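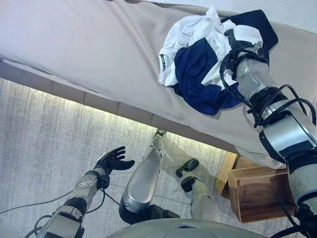 Wirnard Residence Hotel, Mateos Building
Monthly Walk-Round: Garment Handling Unit, Guest Floors
Month: April
Unit: Stilov, two-armed, with legs
Scheduling software: Pridow
Completed by: Housekeeping safety rep, day shift
Marks used: OK / FIX / ASK (goes to management) / N/A

Comments are encouraged, according to the template. The template has been warned.

SECTION A. BEFORE THE UNIT STARTS

A1. Door sign hung outside, room confirmed clear of guests
OK. The sign now says "Automated service in progress." The old one said "Please excuse our helper," and guests kept opening the door to excuse it.

A2. Stop button tested by the attendant on duty
OK. Tested at 9:15 before the first room. Please keep testing it yourself and don't take the previous shift's word for it. The previous shift is lovely but was once seen pressing the room thermostat.

A3. Attendant has completed the operator module
ASK. Everyone on days has. Two people on evenings were marked complete by Pridow while they were on vacation. Either the training has gotten very convenient or somebody clicked a box.

A4. Laundry sorted before the unit gets it
FIX. Pockets are still not being checked. This used to happen without anyone thinking about it, as you picked the thing up and felt the pen. It needs to be a written step with a person's initials next to it.

SECTION B. FLOOR AND WALKWAY

B1. Cables kept out of the walking route
FIX. Cables on the carpet, left side. Gray carpet and black cable is a decent contrast at noon and no contrast at all in the evening with the curtains drawn. Tape or a cable cover, whichever purchasing can stand.

B2. Loose items moved away from legs and feet
FIX. Wooden box on the carpet at the corner, with a second block of wood next to it, and the fabric hanging down over the top of the box. Move all of it before the unit starts. If it belongs in the room, it can come back afterward.

B3. Lighting good enough to see both feet of the unit
OK. The light strip under the furniture does more for floor safety than anything we have ever requested on a form. I assume it was put in for atmosphere.

B4. Attendant can reach the door without stepping over anything
OK in the larger rooms. In the small ones you go past the unit or you stay where you are. Proposed rule: attendant stands on the door side, always, even when the window side has the outlet and the view.

SECTION C. ARMS, HANDS, CABLES

C1. Cables on the arm secured, no loop big enough to catch a sleeve or hanger
FIX. Right arm has cable arcs near the wrist and near the elbow. Pridow support says some slack is needed for movement. Fine, but please tell us how much, so that "some" can be checked by a person with a ruler.

C2. Both hands in view of the attendant during handling
OK. Right hand down in the clothing, left hand open over the floor. I would like it written somewhere that an open palm is not an invitation. One of our newer people handed it a pillowcase. Nothing came of it, but the instinct is strong and we should train for it.

C3. Fingers clear of labels, trim and fasteners
OK. The navy and white piece has a label and a narrow printed trim, and both were out from under the hand. Zippers remain a human job.

C4. Attendant's own hands out of the work area
FIX, and this one is on us. When it has been at the same shirt for a while, people reach in and straighten it. I have done it. The procedure is stop button, then shirt, then restart. Yes, it takes longer than folding the shirt.

SECTION D. THE PEOPLE PART

This section was added at our request and is longer than management was hoping.

D1. Lifting and bending
OK, with a comment. Less reaching across low furniture, and shoulders are grateful. More standing still and watching, and feet and lower backs are filing a complaint. Request a stool that folds and fits on the cart.

D2. Pace
ASK. Pridow sets the day at 60 garments per attendant. It counts a sock as a garment. It also counts a sock found later, under something, as a new garment, so the person who is careless the first time looks very productive.

D3. Alerts
ASK. The handheld logged 529 alerts this month. I read them. A large share were the unit telling us it was ready, several times, like a child in a car seat. When everything beeps, people turn the sound off, and then the three alerts that meant stop and look arrive in silence. Those were in the log too. Please separate "ready" from "stop and look," with different sounds.

D4. Staffing
ASK. We were told no position would be cut. No position has been cut. The weekend position has simply not been refilled, which is why Sunday has one attendant doing rooms and watching the unit. Those are two jobs. This checklist can't be signed for a Sunday shift until there are two people on it, and I won't be signing it.

D5. Job descriptions updated
FIX. Ours still say "folds and presents guest garments." Half the shift now is setup, watching, untangling and resetting. If that is skilled work, and the training module says so in its very first paragraph, the pay grade should have read the same paragraph.

SECTION E. MAINTENANCE

E1. Joint inspection at every 1,000 operating hours
N/A this month. Hour meter is on the second screen, under "Wellness." I don't know who named that.

E2. Hand surfaces cleaned between rooms
OK. Use the gray cloths. The yellow ones are for bathrooms and always have been.

E3. Fault tags available on the cart
FIX. We are out. The last one is on the vacuum.

OPEN ITEMS CARRIED FORWARD
A4 pocket check, initials column to be added
B1 cable cover
C1 slack measurement from Pridow
D1 folding stool (third month)
D3 alert sounds
D4 Sunday cover, shift not to be signed off as is
E3 tags

Copy to front office, copy on the linen room door. Corrections in pen, please, the pencil ones keep getting erased.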